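CPU socket

A CPU socket is the connector that holds a processor on a computer motherboard and carries power and signals between the two. It allows the processor to be fitted or replaced without soldering. Sockets are specific to a processor family; a package made for one will not seat correctly in another, even where the outer dimensions are close.

Construction

Modern sockets follow one of two layouts. In a pin grid array, the pins are on the processor and enter holes in the socket. In a land grid array, the processor has flat pads and the socket has sprung contacts. Contact counts above 1000 are common in the second type, and the contacts bend easily if touched.

Land grid sockets use a metal retention bracket to press the processor evenly onto the contacts. The bracket is hinged and closed by a lever or by screws, depending on the design. The heat spreader – the metal lid of the processor – remains exposed through the opening in the bracket so that a cooler can be clamped against it.
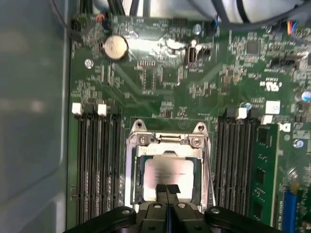 Rizwan Miah objects to the usual advice that empty memory slots can be left for last, and holds that modules are easier to fit before a large cooler goes on. Service manuals differ on the point. The order has no effect on operation, provided the modules are in the slots the board maker specifies.

Memory layout

On many workstation and server boards, the memory slots are divided into banks on both sides of the socket. This keeps the traces between processor and memory short. Each slot has a retaining clip at one or both ends, and clip colors are often used to mark the order of filling. Boards with a single module installed will generally start, but with reduced memory bandwidth.

Installation

The processor is lowered straight down, with its alignment marks matched to those of the socket, and is not pushed sideways. Screws on a multi-screw bracket are tightened in the order given by the maker. Uneven pressure can leave some contacts open – a fault that may appear only as a missing memory channel.

See also: heat spreader, memory module, motherboard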